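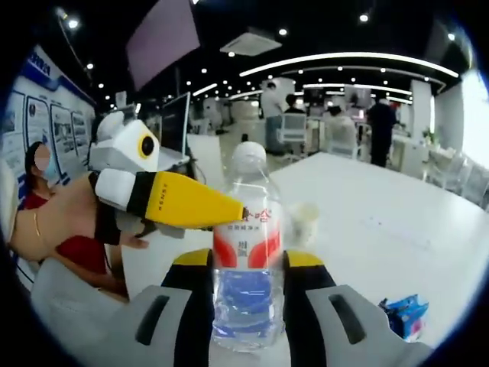

I'd been at Dunmore nine years when they told us the packing line was getting arms, and the first thing I did was ask Hayley Bloxham if she wanted my locker. She said no, it smelled like soup.

So they didn't fire us, not then. They gave us grippers. You squeeze the handle, the fingers close, and you pick up whatever's on the table - a bottle, a cup, a packet of something - and you put it down again, nicely, so the arms over at Buvgate can learn how a person does it. My target was 200 pickups a shift. Hayley's was the same, only she talked to hers. "Come on, sweetheart, up you get," to a bottle of water!

The funny part is I got good at it. Eduardo Mercado, who ran the floor, came by with his tablet and told me my grasps were the cleanest in the building, and I went home and told my sister like I'd won a bowling trophy. She asked what happens when the arms get as clean as me. I said pass the rice.

In March they let us go see Buvgate. Big cold place, hardly any lights on, and one arm by the door loading bottles into a crate. It came down, and right before it closed it did this little wiggle to the left. I knew that wiggle. I've got a bad wrist from the old line and I do it every single time.

Hayley grabbed my sleeve. "That's you," she said.

I stood there until the crate was full. Eduardo was calling us back to the van, and I told him to hold on a minute, and when the next crate slid in I watched it do it again.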